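Stutedari Community Help
Home > Kitchen and Household > Cleaning and Care

Wooden board smells like onions forever. Is it the wood, the oil, or me?

Asked Oct 25, 2023 - 801 views - 3 answers

I have a big wooden cutting board with a groove around the outside, and it has smelled of onion since May. I have washed it with dish soap, I have washed it with more dish soap, and I have left it by the window like a houseplant. My toast now tastes of soup.

My mother-in-law says to bleach it. My neighbor says never put water on wood, which makes me wonder how he thinks trees work. The hardware store sold me a bottle of Levchenko board oil, and now the board smells like onion with a nice shine on it.

I live in an apartment, so no belt sander, no shed, no yard. Marble-look counter that I would like to keep in its current state. Is there a fix or do I just become a person who only eats onions? 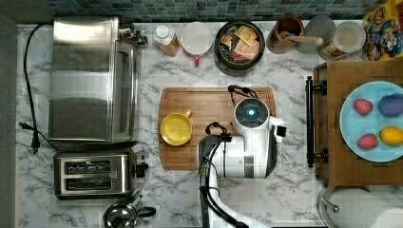

Answered by the Kitchen and Household Team

Answer 1 (accepted, 56 votes)

You oiled over the smell. Everybody does it once. Oil goes into the top layer of the wood and keeps whatever is in there company, so you need to get the onion out first and do the oil last.

1. Scrape the board with a metal bench scraper, held nearly upright, going with the grain. You will get a gray paste that used to be your Levchenko. Wipe it off and do it again until the paste stops being gross.

2. Cover the surface with coarse salt and rub it in with half a lemon, cut side down. Spend real time on the groove. Onion juice runs downhill like any other juice, and the groove is where it goes to retire. An old toothbrush works better in there than the lemon does.

3. Leave the salt on for 13 minutes. The original version of this answer said "a while" and we got letters.

4. Rinse fast with hot water, both sides, and dry it with a towel right away. Both sides matter. If you only wet the top, the board will cup and then rock every time you chop.

5. Stand it on its edge overnight. Flat on the counter, the underside stays damp and you get a new smell, which you will like less.
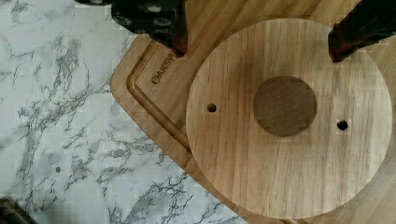 6. Smell it in the morning. Still onion? Repeat steps 2 to 5 with baking soda and a little water in place of the salt and lemon. Don't use both at once. It fizzes nicely and then you have salty water.

7. Once it smells like wood or like nothing, put on a thin coat of food-grade mineral oil, wait 4 hours, wipe off the extra. Thin means thin. If it feels sticky the next day, you used too much.

Skip the bleach. It won't do much for the smell, and it's hard on the wood. Skip olive oil too, it goes rancid and you'll be back here asking why your board smells like an old crayon.

Round pieces and trivets get the same treatment, by the way. If yours has a hole or a dip in it, use the toothbrush again. Crumbs love a dip. 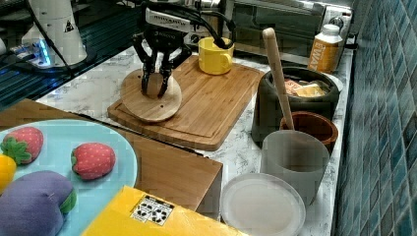 Round wood piece and grooved board, yellow mug behind.

Answer 2 (9 votes)

The above is fine but it's a lot of ceremony for a vegetable. I keep one side for onions and garlic and the other side for everything else. Mark the edge with a pencil so you know which is which. It has worked for me for years, apart from the one time I got it backward and served garlic melon.

If yours has a groove on one side only, make that the onion side. And cut onions with a sharper knife. A dull one mashes them and you get twice the juice. I had an Irner knife that was basically a spoon and my whole kitchen stank.

Answer 3 (0 votes)

just get a plastic one. i have the Plureck folding board and it goes in the dishwasher, no smell. well it smells a little. mostly of dishwasher

Comment from asker: Did the salt and lemon twice, then the baking soda. Down to a faint onion, only if I put my nose on it, which I now do more than I'd like. Haven't oiled yet. Does the 4 hours count if I fall asleep?

Reply from Kitchen and Household Team: Yes. Overnight is fine, wipe it when you get up.

Related questions
Can I use walnut oil if a guest is allergic to walnuts
Dark ring on wooden board from cast iron pan
How do I get turmeric out of a countertop (and a dog)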